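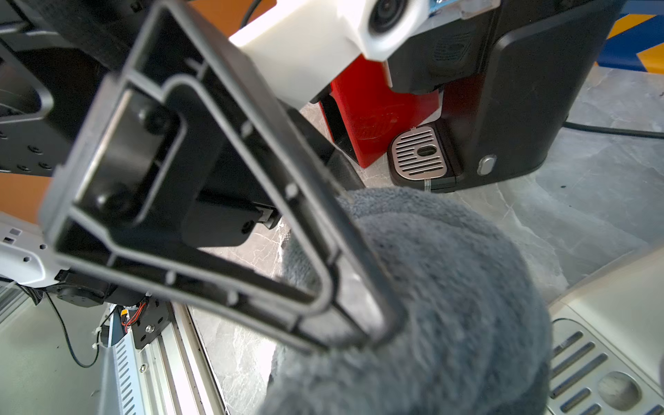 Robot arm and towel at the coffee counter, Farklow Home Skills Center open day.

Kitchen Counter Care: Notes from the Open Day

The Farklow Home Skills Center held its open day on Saturday, November 7, 2020. Visitors were admitted in small groups by advance registration, and the demonstration kitchen was open for the whole of the afternoon. The main item on the program was a demonstration of robot arms carrying out ordinary counter work with towels, led by Josiane Joly of the Trolholm workshop. Household staff from the Center answered questions between sessions. The guidance below was prepared from those questions and is offered to residents for use at home.

Preparing the counter

Several visitors asked why the demonstration team spent so long arranging the counter before each session. Ms. Joly explained that a robot arm needs a clear path to the item it is handling, and that most home kitchens do not provide one. The same preparation makes wiping easier for people.

Move small items to one end of the counter before wiping. Return them only when the surface has dried.

Wipe toward yourself in overlapping strokes, starting at the back. Crumbs pushed toward the wall tend to collect behind appliances.

Polished stone should be cleaned with warm water and a mild dish soap. Vinegar and lemon juice can dull marble and should not be used on it. Laminate with a marble pattern will tolerate most kitchen sprays, but scouring pads will scratch it.

Kitchen towels

Terry towels were chosen for the sessions. Thick pile bunches easily, and a bunched towel is difficult for a gripper to grasp at a corner. Visitors who have tried to fold a towel with one hand will understand the problem.

Keep separate towels for hands, dishes and the counter. A different color for each use is the simplest system.

Wash kitchen towels after no more than 2 days of use, and sooner if they have touched raw meat or remained damp.

Do not use fabric softener. It coats the loops and reduces the amount of water they can take up. Shake each towel well before drying to lift the pile.

Hang towels open, over a full rail. A towel left in a heap dries slowly and will begin to smell.

Capsule coffee machines

Questions about coffee machines outnumbered questions about robots in the second session, and the staff were pleased to take them.

Switch off the machine and let it cool before cleaning the outside. Use a damp cloth, well wrung out, and never spray cleaner directly onto the controls.

Lift out the drip tray every day and rinse it with the grate removed. A soft bottle brush will clear narrow slots. Dry both parts before putting them back.

Empty the used capsule container at the same time. Mold can form there within a few days.

Descale according to the manual. In hard water areas, the Center's own machines are descaled every 3 months. Run at least two tanks of fresh water through the machine afterward.

Cables on the counter

Yoga Khoo, who supervised safety at the demonstration, asked that this section be included. A cable lying across a work surface can be caught by a sleeve or a cloth as readily as by a moving arm.

Run power cables along the back of the counter wherever the outlet allows. Keep them away from the sink and the stove.

Wind up spare length loosely and secure it with a reusable tie. Do not wrap a cable around a warm appliance.

Unplug by the plug, with dry hands. Replace any appliance cable that is cracked or stiff, or have the appliance repaired.

Attendance and further sessions

The Center received over 400 registrations for 100 places and regrets that many applicants could not be admitted. A further demonstration is planned for April, when the Trolholm workshop will present dish loading and table setting. Residents who were not offered a place on this occasion will be contacted first.

Printed copies of these notes are available at the Buthelezi Street entrance during opening hours. Questions may be left in writing at the front desk, marked for the household staff.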